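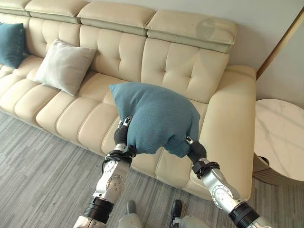 Chapter 10
Costing a Product Made to Order

In Chapter 9 we looked at firms that make the same item all year and divide total cost by total units. Many firms can't work that way. A furniture maker, a print shop or a boat yard may have 48 orders open at once, each using different materials and different amounts of labor. These firms use job costing.

Under job costing, every order gets its own record, called a job cost sheet. Direct materials and direct labor are entered as they are used. Overhead is added at a set rate, which we will work out in Section 10.2.
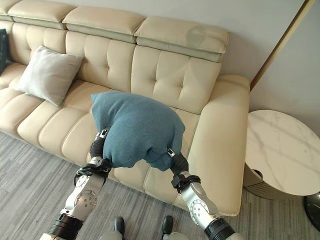 Fendari Upholstery, the firm we follow through this chapter, opened job 321 in December for a customer named on the sheet as Idahosa Interiors. Leather, foam and thread were drawn from the storeroom with a signed requisition. Cutters and sewers wrote the job number on their time tickets. Glue and machine oil were used too, but the amounts were too small to trace to a single order, so Fendari treats them as overhead.

Students often ask where the line falls between a direct and an indirect cost. It depends on the firm. Thread is direct at Fendari because the heavy grade is expensive and is issued by the spool. A shop that buys cheap thread in bulk would probably put it in overhead.

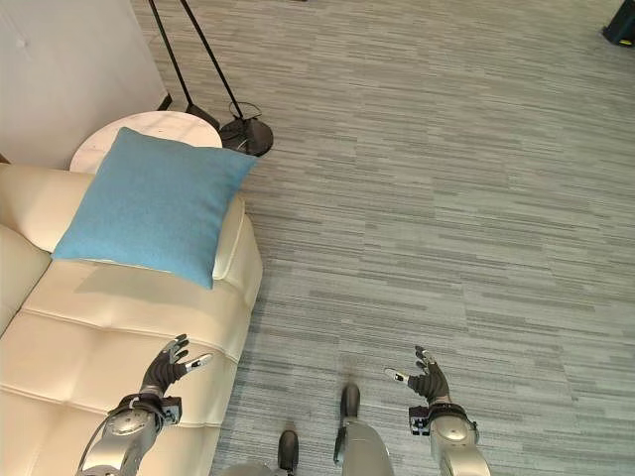 Figure 10.1 Leather sofa with a throw pillow. Upholstered goods are often costed by the job.

Key terms: job cost sheet, materials requisition, time ticket, overhead rate, indirect materials

10.1 The Job Cost Sheet

A job cost sheet has 2 parts. The upper part identifies the order and the date work began. The lower part collects the costs.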